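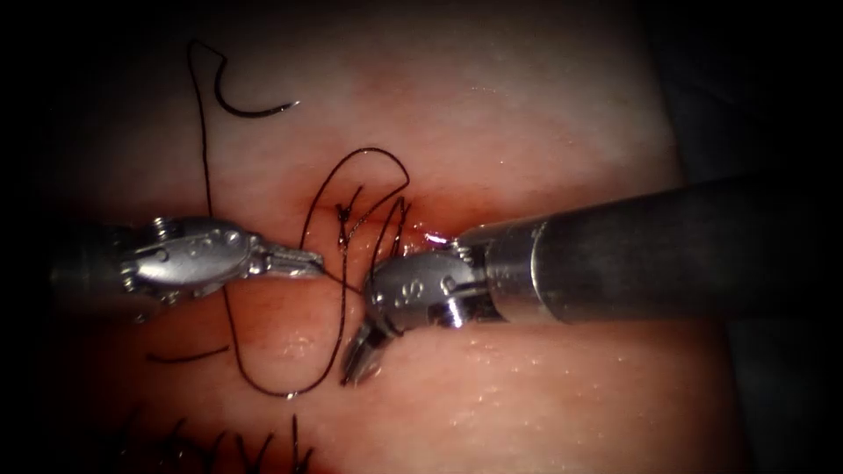 Fig. 4. Two instruments and a strand of black suture over a pale pink pad.

Section 4. Getting a match on air with the Trekura encoder

Read all of this section before you plug anything in. The quick start card in the box says you can be live in 2 minutes. Kerstin Rothe, who edits this guide, has set up the encoder at 36 rinks and has never come close. Give yourself an hour before face-off.

4.1 Before you leave for the rink

1. Charge the battery pack the night before. The light turns green well before the pack is full, so leave it on overnight whatever the light says.
2. Log in to your Mava account and check that the match is on the schedule. If the league entered it for you, check the start time yourself. League entries have been known to show the time of the warm-up.
3. Write down the stream key on paper. The app claims to remember it. Sometimes it does.
4. Ask the rink who else is filming. If a TV station has the rights, you may be allowed to stream only outside its area, or not at all, and that has to be settled with the league in writing. A friendly word from the home team manager is not permission.

Note: Stream keys change at the start of each season. A key saved in March will not work in the fall, and the error message blames your internet connection.

4.2 Connecting

1. Put the encoder on a dry, flat surface off the floor. The top of the penalty box wall is not a surface.
2. Connect the main camera to INPUT A and the goal camera, if you have one, to INPUT B. The inputs look the same and are labeled on the underside, so turn the unit over first.
3. Connect the network cable. Use the rink's wired line if there is one.
4. Connect the power supply and press the button once. Do not hold it down. Holding it down clears your settings.
5. Wait for the front display to show READY. READY means the unit has started. It does not mean that it has a picture, sound or a connection.

CAUTION: Tape down every cable that crosses a walkway. Skates go through cable, and the warranty does not cover it.

CAUTION: Do not place the unit against a heater in the scorer's booth. Condensation can form when it comes in from the cold. Let it stand for 36 minutes with the power off.

4.3 Testing the line

The rink will tell you its internet is fast. Test it.

1. Open NETWORK, then LINE TEST, and let the test finish.
2. Look at the upload figure only. The big number at the top is download speed and is of no use to you here.
3. Run the test again when the doors open and the crowd's phones join the network. Use the lower of the two results.
4. Set your video quality one step below what the app suggests. The app is an optimist.

If you have no wired line, the Nasution mobile adapter fits the port on the left side. The sales page describes it as "broadcast grade." We would call it acceptable for a quiet weeknight game, and we would not hang a semifinal on it.

4.4 Sound

1. Set the commentary microphone to 49 on the level dial and talk as loudly as you would after a goal.
2. If the meter turns red, lower the dial until it stops.
3. Leave AUTO LEVEL off. It turns the crowd up each time the commentator takes a breath - viewers complain about this more than anything else in our mailbox.
4. Mute the rink microphone when the arena plays music. Matches have been silenced or pulled over a song between periods, and the appeal takes longer than the season.

4.5 Going live

1. Press PREVIEW and check the picture on a separate phone that is not on the rink network. The preview on the unit shows what is going in, which tells you nothing about what is coming out.
2. Enter the team names and check the spelling against the roster sheet.
3. Press GO LIVE ten minutes before face-off.
4. Check the phone again. Expect a delay. If the delay keeps growing, stop, lower the quality one step and start over.
5. Keep someone at the unit during the first period.

Note: The Prumar scoreboard overlay reads the rink clock through the data port. It works with newer clocks. With older ones it may freeze, and a frozen clock is worse than no clock. If it stops twice, switch it off and let the commentator give the time.

4.6 If the stream drops

1. Do not restart the unit. It will try to reconnect without help.
2. If the display still shows RETRY after 192 seconds, pull the network cable and put it back.
3. If that fails, press END and then GO LIVE. Answer NO when asked whether to create a new event, or everyone who has the old link will be left looking at a blank page.
4. Tell the commentator to keep talking. The memory card goes on recording during a dropout, provided there is a card in the slot. Check the slot.

Error 49 is listed in the app as "temporary service issue." In our experience it usually means the stream key is wrong. Type it in again from your paper copy before you call support.

Section last revised Thu 13 February. Menu names may differ if your unit has updated itself overnight.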